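Upside-down squeeze bottles, one month in
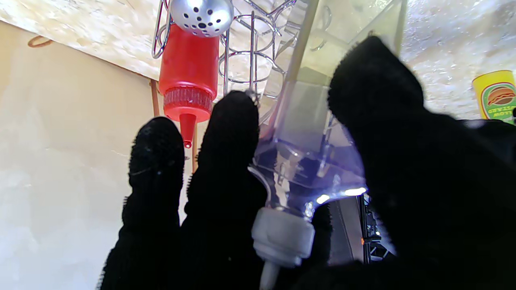
Clear one in front, red one behind, both nozzle down.

I switched the sauces over to squeeze bottles at the start of August, and I've had enough messages about it that I'll write it up once.

I used to keep everything in the bottles it came in. Ketchup was fine. Dish soap was fine too, on the other side of the sink. The trouble was the thicker stuff, mostly mayo and a honey mustard I make in batches. There was always an inch left at the bottom, and I'd stand there shaking it while the food got cold.

Celeste Lobo worked a sandwich counter for 11 years and told me to store them tip down. She also told me to buy plain bottles with a screw collar, because the snap-on kind pops off when you squeeze hard. I bought one pack from Lenoto. The plastic is soft enough for my bad hand and it goes back into shape afterward.

Ketchup goes in red. The clear bottles get whatever I need to keep an eye on. With a clear one I can see the level and any old residue up in the shoulder, and I know it's time to wash it.

Cutting the tips took some trial and error. For oil and vinegar I leave the hole as small as it comes. For mayo I cut 3 mm off the end with kitchen scissors. I cut one mustard tip too wide and had to replace it.

They drip a little if the collar is cross-threaded. Screw it on with the bottle standing upright, squeeze once over the sink to check, then turn it over. I keep a folded paper towel underneath and change it every couple of days.

Washing is the boring part. I take the collar off, soak both pieces in hot water with dish soap, and run a straw brush through the nozzle. The ridges on the collar hold on to grease, so I go over those with an old toothbrush. Then everything dries overnight with the caps off.

Anything with egg or dairy in it still lives in the fridge door, also upside down, in two tall glasses.

Next I want to try pancake batter. Celeste says to cut the tip much wider for that and to sift the flour first.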